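We got to Floson a bit after nine on one of those gray November mornings when you would rather stay in the car with your coffee, and I am very glad we didn't. Teun Van den Broek met us at the side door, handed out visitor badges and shoe covers, and apologized for the smell of warm glue, which I liked and which follows you everywhere once you are past the coat racks.

For anyone who hasn't heard of the place, Floson makes sleeves, folders and flat boxes out of sheet stock, mostly for small publishers and a few museum shops. There are 280 square yards of floor, which sounded like plenty until we saw how much of it is taken up by paper waiting for its turn. Everything comes in on pallets and has to rest before it is cut – four days in the winter, a little less in the summer – so that it gets used to the air in the building. Teun is strict about this. He told us a long story about a rush order for Wovness that skipped the resting and curled like bacon, and I could tell it still bothered him.

From the storeroom we went through to the cutting side, where Ľudovít Kadlec has worked since the company was still called Jansen and rented half a barn. He is a soft-spoken man and you have to stand close to hear him over the fans, but it was worth the leaning in. He let each of us feel the difference between a strip cut with the grain and one cut across it (I got it wrong the first time, and so did my husband, who reads about this sort of thing). Thin strips are the fussiest part of the job, he said, and dust is the thing he complains about most. It gets onto every black surface in the room and shows up beautifully.
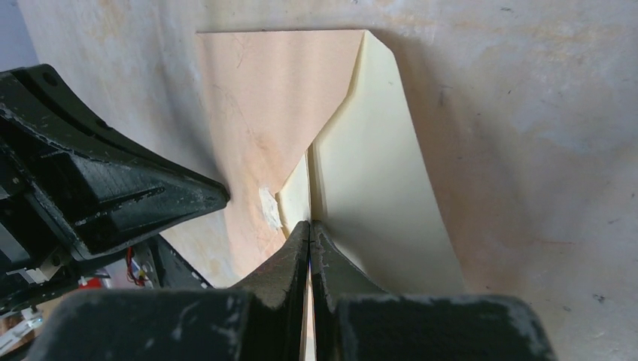
What happens to the strips that are too narrow to use? They go into bins sorted by color and are collected by Stimach, a pulp mill in the next valley, which sells some of the stock back as gray board.

After that came the part I had been looking forward to, the hand-finishing tables. The longest order on the go was a run of 135 slipcases for a set of garden books, with a cloth spine and a ribbon pull, and we were each allowed to glue one ribbon into a spoiled case and take it home. Mine is crooked. I have put my recipe cards in it anyway and it sits next to the toaster.

Lunch was soup and dark bread in the upstairs room, and Teun stayed with us far longer than he had to, answering questions about glue and then about his bees. If you want to go, write to the office well ahead, wear a sweater you don't mind getting dusty, and park behind the building – the front spaces are for deliveries and they do mean it.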